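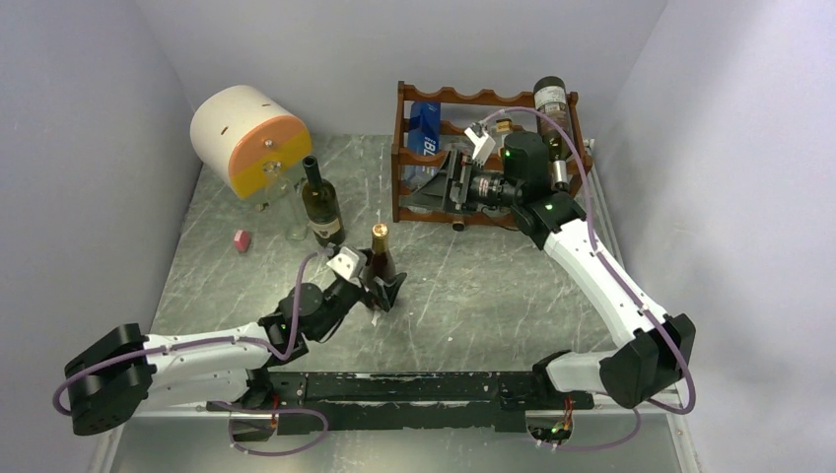

Tema Short Course in Shared-Cell Practice
Handout 4: Glass, reach and the two-arm bench

Read before the practical. Bring it with you. Copies left on the bench will be treated as props and may be gripped.

4.1 Where this handout fits

Handout 3 covered single-arm work with soft and boxy things, most of which forgive you. Bottles don't. They roll, they are heavy at one end when full, and when they fail they do so in a great many directions at once. Add a second arm that can reach the same patch of table and you have most of what this unit is examined on.

The rules below are house rules. They sit underneath the law and the published safety standards for industrial robots, which are on the reading list and which you are expected to have opened. Where a house rule seems stricter than the standard, follow the house rule. Where it seems looser, you have misread one of them, so come and ask.

4.2 Terms

Cell: the table, the walls round it, both arms and whatever is within reach of either.

Shared volume: the space both grippers can get to. On our benches this is most of the middle, and it is always larger than students draw it.

Holding arm: an arm with something in its gripper. It stays the holding arm until the object is resting on a surface and the fingers are open. "Nearly down" is holding.

Waiting arm: the other one. Waiting is a job, with a pose and a speed limit.

Prop: any loose object in the cell, including the ones you had forgotten about.

4.3 Setting out the table

Every prop is on the sheet before power goes to the arms. If it isn't on the sheet it comes off the table. This includes small blocks from the last group's exercise, scraps of paper, pen lids and the sheet.

Upright glass goes where a gripper can approach it from the side without passing over other glass. Leave 100 mm clear all round any bottle that is to be picked up. Bottles that are only there as scenery may stand closer to each other, on the understanding that you will be the one explaining it.

A rack is a fixture for planning purposes, even if it is only sitting there under its own weight. Model it with its contents in. A bottle lying in a rack has a neck, and the neck generally sticks out past the rail. Students at Drarkton modelled the rack beautifully, rail by rail, and left out the necks. The incident form was short.

Anything round that lies on its side gets chocked or gets feet. Do not trust a smooth tabletop to be level. Do not trust a spirit level you found in the drawer either.

4.4 Gripping bottles

Grip low on the body for standing and shifting. Grip the neck only for laying down into a rack, and only with the neck routine loaded.

Foil, wax and loose labels are not gripping surfaces. Foil slides over the glass beneath it, and the force reading will look perfectly happy while it does so.

Close at the slow setting. Wait for the force reading to settle, then lift 20 mm and pause. If the bottle has turned or dropped in the fingers, put it back down and start again. A second squeeze in mid-air is a failed grip for marking purposes, whatever happens next.

Never raise the force limit to cure a slip. Check the pads first. They are usually dirty, and you will have been told this twice already by June.

4.5 Who moves when

One arm moves in the shared volume at a time. The other holds its waiting pose with the fingers still. Coordinated moves come in Handout 6 and need a signature.

The holding arm has priority. A waiting arm that is in the way backs out along the path it came in by. It does not find a clever new route round the far side of a rack.

Speed in the shared volume is capped at 15 per cent on the pendant. It will feel absurdly slow. You will get used to it, and you will then discover how quickly 15 per cent covers a hand's width.

Handing a bottle from one gripper to the other in the air is not permitted in this unit. Put it down, open, retreat, then bring in the second arm. Yes, every time. The Mernent demonstration video shows an in-air handover, and it also has a cut in it just before the bottle arrives.

4.6 Cables

Look at the cables before you look at the code. Each one should leave its connector without strain, follow the arm and have a loop at the elbow big enough for the full swing. Run both arms through their extremes at the slow setting with no props on the table and watch the loops, keeping your eyes off the screen.

A loop that is big enough for the elbow may also be big enough to lasso a bottle. Check for this at the lowest wrist position you intend to use.

Cables are not to be shortened with tape. Cables already shortened with tape are to be reported, and we will pretend not to recognise the handwriting on it.

4.7 When it goes wrong

Stop button first. Nobody reaches in, for a rolling bottle or for anything else, while either arm has power. A bottle is cheap.

Broken glass: power off, gloves and eye protection on, brush and pan, then wipe the pads and the finger joints. Slivers get into the gripper and come out weeks later in somebody else's practical. Wait 20 minutes before powering up after a wet spill and inspect the openings at the base with a torch.

Write it down, including near misses. The log accepts entries under your group letter only, so there is no need to be shy or inventive.

4.8 Before the practical

Draw the shared volume for your bench in plan and from the side. Mark the waiting pose for each arm.

Write the prop sheet for a layout with at least one rack and one upright bottle. State the grip height for each item you mean to move.

Find one place in your layout where following 4.3 makes 4.5 harder, and say what you would change.

Read the Lo pendant guide as far as the end of the section on stops. The chapter on custom sounds is not required.

Hand in at the bench, on paper, before the arms go on.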